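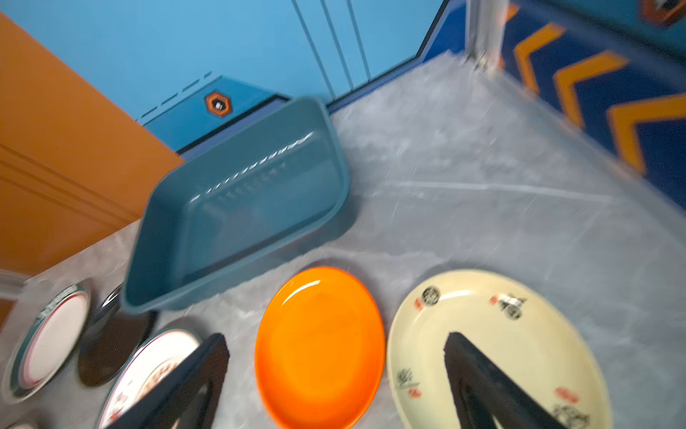

Section 3: Moving your contacts and photos to the Clurnico

Last updated: 13 August 2020

Okay, so your new Clurnico is charged and the SIM is in. I've done this move on both of my own phones now, and the order below is the one that gave me the least grief.

1. Charge the old phone to at least 60 percent and plug it in anyway. Mine quit halfway through in July and I had to start over (not fun!).

2. Put both phones on the same Wi-Fi network. Turn Bluetooth on for both.

3. On the Clurnico, go to Settings > Accounts > Bring my stuff over. A code pops up. Type it into the old phone when it asks.

4. Tick Contacts and Messages only. Leave Photos alone for now.

5. Tap Start and wait for the green check mark. I had 44 contacts and it was done before I'd found my glasses.

6. Go back to the same menu and run it again, this time with Photos ticked.

Note: Photos go over in batches of 2000. If you have more than that, the phone stops and shows "Continue?" on the screen, and it'll sit there all night until you tap Yes. I learned that one over breakfast.

Caution: Don't wipe the old phone yet! Open a few albums on the new one first and scroll right to the bottom. Gray squares mean the full pictures are still on their way.

If the code in step 3 gets rejected, restart both phones and ask for a fresh one. Volodymyr Zhuravel wrote in to say his Tallstead case was so thick that he kept pressing the side button by accident and canceling the transfer, so maybe take the case off too.

Ringtones don't move over at all. Section 4 covers those.

Questions? Use the contact form | © 2020 Drendmont Phone Guides | Back to top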